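Clothes sorter and folder, part-time — Savia, Trimby

We need one person to sort, fold and hang donated clothes at our Trimby house. Mostly shirts, denim and bedding. Two mornings a week, 9 am start, until November. Pay is £1375 for the whole term. You should be able to stand for long spells and lift full bags — training is given. 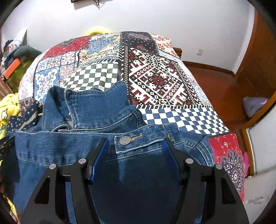 Do I need to know how to iron?
Ironing is done by the laundry staff, so you would only fold and hang.

Apply in writing to Savia, Van Dusen House, Trimby.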